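Plain Walls, Open Ceilings: Speaker Notes

Lusside building group, November meeting, afternoon slot, 35 minutes including questions
Speaker: Bradley Dobson

Slide 1, title
Wait for the door to close. Thank Capucine Delaunay for the invitation and for lending me her receipts. Say up front that I paint and refit rooms for a living and have made money from every idea I'm going to pick on today.

Slide 2, the pitch
Everybody in the room has heard this one. Take out the drop ceiling, paint whatever is up there, paint the walls white, and the place will feel twice as big. Ask who has said it to a client. Put my own hand up.
I don't believe "twice as big." I believe it looks bigger in the listing. Ask what the people who sit in it at 4 p.m. would say, and pause, because somebody always has a story about the noise.

Slide 3, what it costs
The Ukdale job. Second-floor room, former insurance office. The owner had two quotes on the table:
Clean and repair the existing ceiling tiles: $1,651
Pull the tiles and grid, paint the structure: $2,477
He took the second one because he had been told open ceilings save money. Read both numbers out slowly. The second quote also left out the lights, which had been sitting in the grid and now had nothing to sit in.
Don't get dragged into whether $2,477 was a fair price. It was fair. My complaint is with the sales line.

Slide 4, sound
Tiles soak up some noise. Painted metal and drywall mostly send it back at you. I clap once here if the room is live enough. If it's carpeted, skip the clap, it falls flat and I look silly.
People will bring up hanging panels. Fine, they can help. Ask what they cost and who was told about them before the tiles went into the dumpster.

Slide 5, white
"It's only white" is how a wall gets painted three times. Hold up the Strebel fan deck. Pick two chips, ask the front row which is warmer, and let them argue for a bit. Then say the client will be looking at it at night under cheap bulbs.
My other doubt is about touch-ups. The can says they blend. On a small wall in eggshell I might get away with it. On a long one with light coming across it I have never been happy, and I repaint corner to corner. If anyone here has a way around that I'd like to see the wall, not the can.

Slide 6, the big blank wall
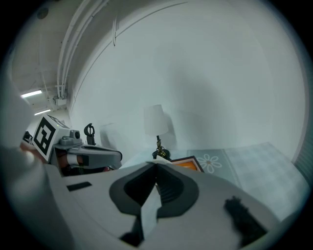 Smooth finish is where I'd spend the argument, and the money. A textured wall forgives a bad seam and a smooth one doesn't, so a big white stretch like the one up here has to be flat before any color talk starts. Point out how much of the room it takes up. Then point to the ceiling at upper left, pale gray with the structure left showing, and ask how many people think the gray and the white were picked together. I have no idea, and I say so. What I like is that the ceiling isn't the same bright white as the wall. Every duct and bracket you paint bright white becomes something to dust, and I have yet to meet the person who dusts it.
If someone asks whether I'd hang anything on a wall like that: yes, something soft, and low enough to reach.

Slide 7, things I have been sold
Nullance "quiet paint." I put it on one wall of my own shop, two coats, and left the opposite wall alone. I couldn't hear a difference. My helper said she could, but she'd done the painting. I'm not saying it does nothing. I'd want a test done by someone who doesn't own the brush.
Primer-and-paint in one. Works over old paint in good shape. Over fresh joint compound I still prime, and I don't care what the label says.
The "one weekend" ceiling. Ask whose weekend.

Slide 8, before you pull a ceiling
Lift a few tiles first, far apart, and look.
In an older building, get it tested for asbestos before you disturb anything. No jokes on this line.
Price the lights separately.
Stand in the room with the people who'll use it and have them all talk at once.

Questions
Capucine will probably ask about black ceilings. I've done two and the owners still like them. Let her have that one.
Leave the fan deck on the front table and get it back before the coffee break.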